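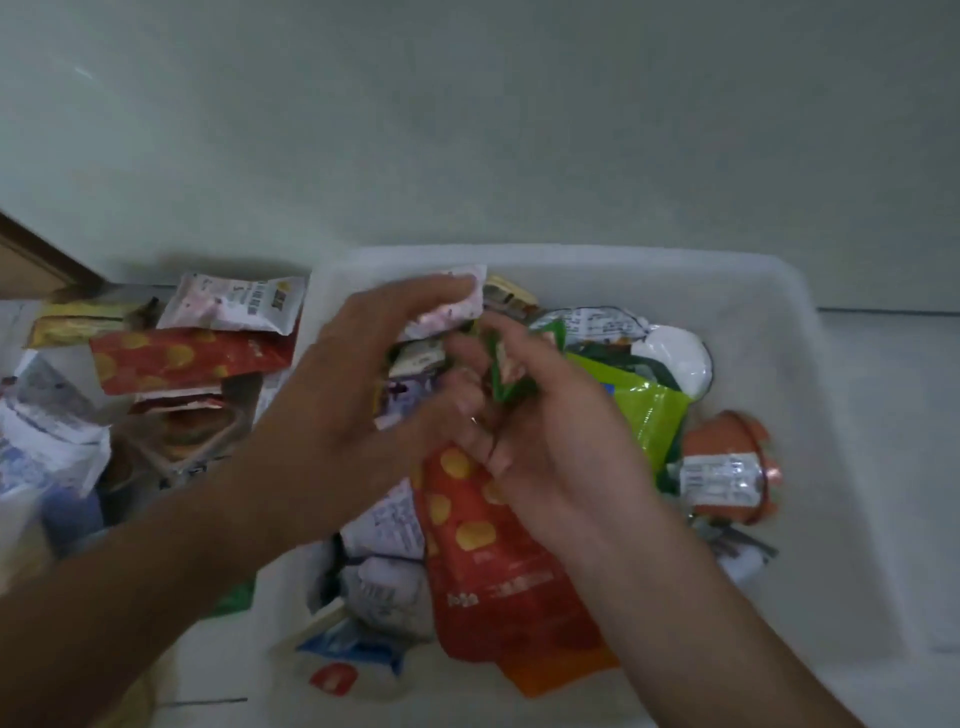
Sorting snacks into the white Pelis bin, one wrapper at a time.

Pelis Open Storage Bin, White
From the Burnwood pantry range

If your household buys snacks the way ours does (a big bag of this, a multipack of that, a handful of little things from the checkout), you know what happens to a cupboard shelf after a month. Chips slide behind crackers, the small candies end up under everything, and somebody opens a second bag of something because the first one has disappeared. The Pelis bin is our favorite answer to that, and we've been fans of it since the first batch came in!

It's a plain white plastic bin, rectangular, open at the top. No lid, no dividers, no clever folding parts. You tip your snacks in, you reach in with both hands, and you can get to the bottom without unpacking the whole thing. Big puffy bags can lie diagonally across the middle, little wrappers settle down in the gaps, and a cup on its side will tuck in along the wall quite happily.

What we like about it

The white inside. We went back and forth on colors for ages and we're so glad we stayed with white. Snack packaging comes in every shade there is, and a red-orange bag or a lime-green one shows up right away against a pale wall. Even the tiny green wrappers are easy to pick out.

The open top. Lids are great for flour. For things people grab on the way to the couch, a lid just ends up on the floor.

The shape. Straight-sided bags stand up along the edges if you like a tidy row, and if you don't, everything just goes in on top of everything else and it still works as a snack bin.
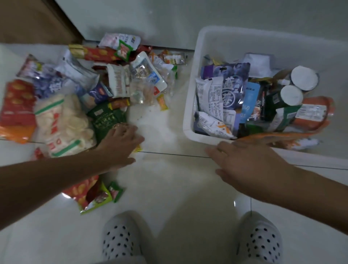
Halfway between heap and basket: the snack pile on the tiles, with the filled basket to the right.

How to do a snack sort

Our favorite way to load a bin is on the floor. Clear a patch of tile, empty the cupboard onto it and make one big heap. It looks like far too much, and it's the fun part. Wear slippers if your tiles are cold.

Put the big light bags to one side first: puffed crackers, chips, anything that's mostly air. Check dates as you go. Flat packets go in next, then the small loose pieces, and the big bags last so they don't get crushed. Long wrappers can lie across the top. Anything see-through is nice near the rim, where you can tell what's inside without picking it up.

If you end up with more than one bin's worth (we always do), try one for sweet and one for salty, or one for everyday and one for lunchboxes. Kids can help with this and generally have strong opinions on what belongs where.

Details

Material: plastic
Color: white
Depth: 13 in.
Weight limit: 40 lb
Lid: none
Item number: 400-59
Use: pantry, closet, floor or low shelf

Care

Wipe with a damp cloth and a drop of dish soap. For crumbs in the corners, turn the bin over the sink and tap the bottom, then rinse. Let it dry fully before you refill it. Please keep it away from the oven and out of the dishwasher.

Good to know

The Pelis is made for packaged food, so keep loose cookies or nuts in their bag or a jar. It's also very good for yarn, bath things and dog toys, going by the notes customers send us.

In stock at our Trisumholm store and online. If you're after something with a lid, have a look at the Le Goff pantry boxes on the next page.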